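Clip Sorting Set with Divided Box
Waaka desk range, sold by Unent

Okay, I'll admit I'm a bit in love with this one. It's a clear box with two compartments, a little carrying handle, and enough pastel clips to keep a home office going for ages. I put the sets together myself out here in Wesdale, and it's the one thing in the shop I restock for my own desk too!

You get 500 paper clips and 60 binder clips, all in soft colors (pinks, blues and so on, and no, I can't do all pink, please stop asking). They come mixed together in one bag. Some people love that, some people email me. If you're in the first group, tip the lot out on a cloth, pull the binder clips to one side and drop the paper clips in the box a few at a time. My sister does it in front of the TV. 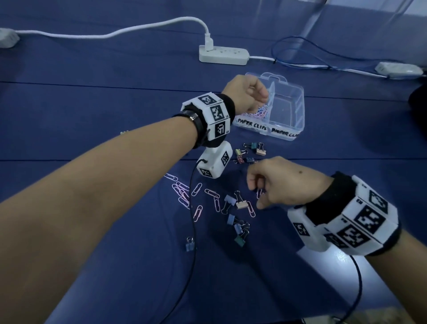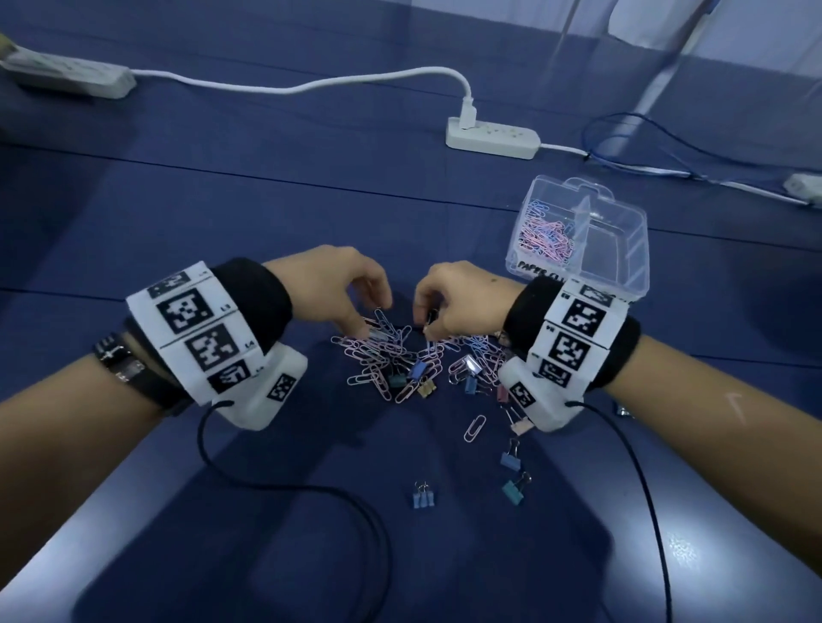
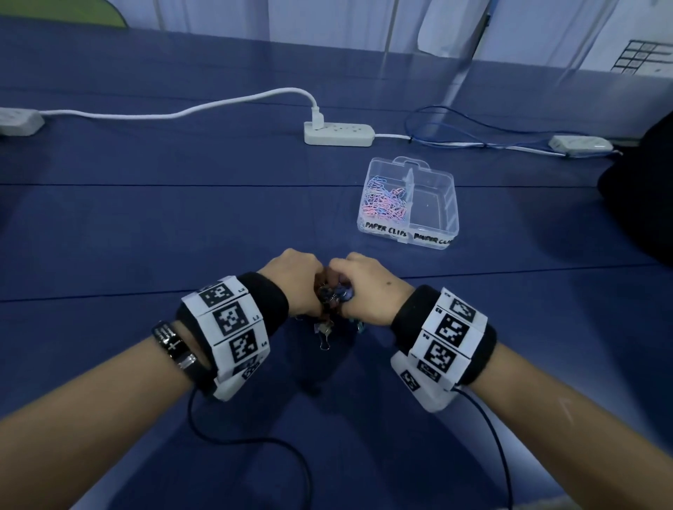

Clips on a dark blue cloth, sorted by hand.

A few things I get asked a lot. The divider stays where it is, so you can't slide it over to make one side bigger. The box doesn't come labeled. I use white tape and a black marker, and it peels off fine when I change my mind, which I do. And yes, both sides can hold paper clips if binder clips aren't your thing.

Do go easy on the really thick stacks of paper. The binder clips are the small kind and they're happiest with some 60 sheets or fewer. For anything chunkier, have a look at the Skeltero bulldog clips further down the shop, they come in packs of 6.

Refill bags are back as of June, paper clips only. Order 2 and I'll pop them in the same mailer so you only pay shipping once.

Color mix varies from bag to bag.

Questions? Use the contact form and it comes straight to me.
Marion Paterson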